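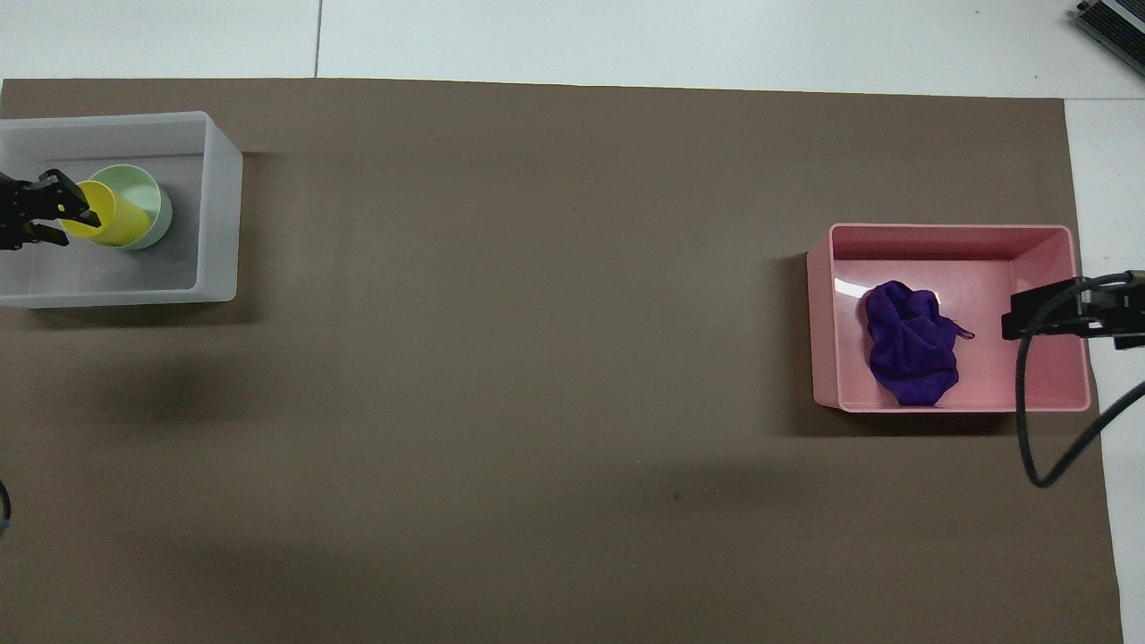

Stop recording and go move your bins, was what I got back from somebody on the Plaltach board when I said my policy only works when everything sits in its usual spot. Maybe! But I have 273 episodes already and I would really like to not throw them out, so I'm asking over here too before I do anything dumb.

Mixed bins, two arms: keep my old demos or start over?

Posted by graybin_left, October 2025

My setup is two arms at a table, one plastic bin on each side of a big brown mat. Gray one on the left, pink one on the right. I drive both arms by hand and record everything for a small imitation learning project (I use Jin for the recording and a Prirnalov training script, mostly the defaults). The left arm takes a cup out of the gray bin and sets it down on the mat. The right arm takes the soft purple pouch out of the pink bin and puts it next to the cup. That's the whole job. It sounded so easy when I wrote it down.

A few things are bugging me.

The first is the cups. I have a green one and a yellow one, and when I toss them in they sometimes end up one inside the other, with the yellow tipped over in the mouth of the green. In my early episodes I just grabbed whatever I could get. Sometimes the yellow by its rim, sometimes I'd pinch both and the pair came up together, and I kept the episode anyway since the cup did reach the mat. I think I've been teaching it two or three different jobs under one name. Am I right to worry, or does that kind of thing wash out with more episodes?

Second one is waiting. I'm not good at driving both hands at once, so I tend to park the right gripper over the pink bin while I fuss with the cups, and then move it when the left is done. When I play the trained policy back, the right arm does the same thing, which is fair, it learned that from me. Only sometimes it never stops waiting. It just hangs there over the pouch forever and I have to hit stop.

Third, I did most of this in August in two long sittings and I don't think the bins moved once. Now if I shift the pink one even a little toward the middle, the right gripper goes to where the bin used to be.

So do I keep the 273 and add to them, or start clean? I can do 100 episodes on a good Saturday before my wrists complain. I've read people saying you need 1000 for anything with two arms and I do not have that many Saturdays.

Oh, and I only label each episode good or bad at the end. Should I be writing more than that?

slowpinch

Keep them, but sort them first. I went through almost the same thing with a pair of bowls and a dishcloth, and I started over, and I've regretted it ever since! There was nothing wrong with half of what I deleted.

What I'd do is watch every episode at fast speed (it goes quicker than you think, put a show on in the background) and give each one a short note about what got picked and how the cups were lying at the start. Apart, nested, one tipped in the other. Then another note for which thing ended up on the mat. If you asked for one cup and two came up, pull it out. Don't call it bad, just put it in its own folder, because you may want a "lift both" task someday and you'll be glad to have them.

For the nested cups, pick a rule and stick to it. Mine would be: take the yellow first, always, by the rim, and go in with the fingers spread wide before you're close. If the yellow is buried so deep that you can't get a finger around it, then record that too, but make nudging it loose part of what you show. What hurts you is one day nudging and the next day yanking from the same starting position. The script sees nearly identical pictures with opposite moves and it splits the difference, and you get a gripper that closes on air between two good grabs. Ask me how many evenings I lost to that one.

No, it doesn't wash out with more episodes. You just get more of the mush.

On the waiting: your right arm has to guess from what the camera sees and where the joints are, and during your long fuss with the cups nothing on its side changes. So "stay" is the right answer in a huge pile of your samples and "go" is the right answer in very few. Two things helped me. I cut the dead time down, so if both arms were still for a while I trimmed that chunk. And I started moving the second arm as soon as the first one cleared its bin, same cue each time, even when I could've taken a breath. If you trim, trim both arms and the video together. I trimmed only the arm log once and everything was out of step from there on, and I didn't catch it for a week.

Then add new ones with the bins moved. I'd slide each bin a bit before every episode, not every tenth one. Turn them a little as well. 100 of those mixed in with your cleaned-up old ones will probably do more for you than another two sittings like August.

graybin_left

OK the same-cue thing makes so much sense, I never had a cue, I just went when I felt like it. Going to start sorting tonight. Do you leave the cups as they land or place them?

slowpinch

Toss them and leave them. If I place them by hand they end up neat and the policy gets spoiled. I do redo the toss if it lands exactly like the last one.

tapedcable

Just get more data. I had 13 episodes and it was terrible and then I had a lot and it was fine. Also tie your cables down! A loop of cable on the gripper side can catch a bin rim and drag it. I use Tosuvel clips but any clip works.

mostly_resets

I half agree with slowpinch and don't agree at all with the one right above me, sorry. More of the same two sittings is just a bigger copy of what you've got.

Where I'd go a different way is the old episodes. I would train once on the old sorted ones, once on only the new moved-bin ones, and once on both, and look at them next to each other. It costs you some nights of the computer running and no wrist time. In my case the fixed-bin ones were dragging everything back toward the old spot, because there were so many of them, and I ended up using a small random handful. You might be luckier. I can't tell you where your line is and I'd be suspicious of anyone who gave you a number, including that 1000. It depends so much on how far you want to move things.

Some stuff about the pouch, which you barely mention and which I think will be your next headache. Soft things with a cord on them are a pain. If you ever grab it by the cord even once, mark that episode separately. Mine learned to go for the drawstring of a little bag because the string was thin and easy to close on, and then the bag swung around and landed anywhere. Go for the thick part of the body. And crumple it differently between episodes, flip it over, put it in the left end of the bin and then the right end. Squash it flat sometimes. I reset mine lazily for ages, picked it up and dropped it the same way, so every episode had the same lump in the same corner.

As for labels, yes, write more than good or bad, but not a novel or you'll quit by the second Saturday. I keep a text file with one line per episode:

start of cups / start of pouch / bins moved yes or no / which arm went first / anything odd

"Anything odd" is the one I use the most. Slipped and regrabbed, bumped the rim, sneezed. Regrabs I keep, by the way, as long as the recovery is clean. If you only ever show perfect grabs, it has no idea what to do after a miss and it'll carry an empty hand over to the mat and very proudly open it.

One more thing to check before you record anything new: play a couple of the August episodes next to a fresh one and see if the light is the same. Shadows from the bins fall on the mat and they shift with the time of day. Mine were all evening episodes and the poor thing couldn't find a cup at lunch.

graybin_left

Ha, mine are all afternoon. Checking that first. I'll try the three-way training too and post what comes out once I've got the new batch done, which will be two Saturdays at least.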